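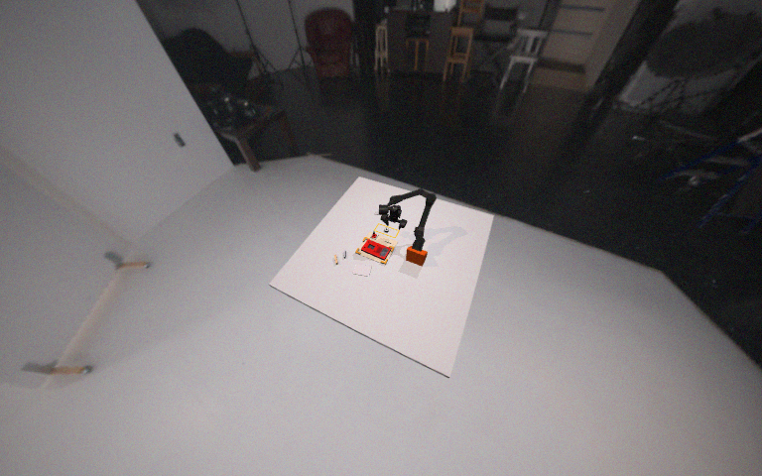 Hawi said the parking thing has to come first this time, it got bumped in November and people are still asking her about it at the door. OK with all.

Neltville Tenants Assn, monthly meeting. Started 7:15, Denise Crabtree chairing, Anisa Yeoh taking notes. Also there: Hawi Abera, Talha Ghumman. Ikhsan Wijaya by phone, line bad.

Last minutes: fine, except Talha's name spelled wrong twice. Fixed.

Parking. Drummond St lot gets repainted in spring. Clatton (mgmt co) wants to drop 5 guest spots. Hawi against, Talha against, Ikhsan wants to see the drawing first. Denise to write to Clatton adn ask for it. No vote. 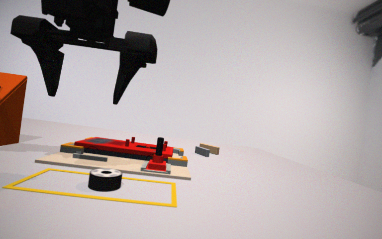
MONEY

Balance $1,573. Out since last time: $136, salt and two snow shovels. Bake sale money not in yet. Talha asked if the shovels can live in the Drummond St entry, one already went missing from the laundry room. Yes, with a lock.

Dues: 15 households still owe. Anisa to put notes under doors, polite ones. Ikhsan said something here, couldn't hear, will email.

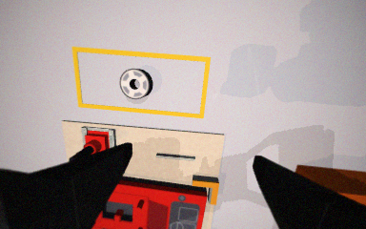 HALLWAY LIGHTS

Third floor out again. Clatton sent a guy, out again the next nite. Hawi has the ticket no. Denise will call in the morning and keep calling.

Buzzer list: held over.

Closed 8:40. Next one at Hawi's, bring a chair.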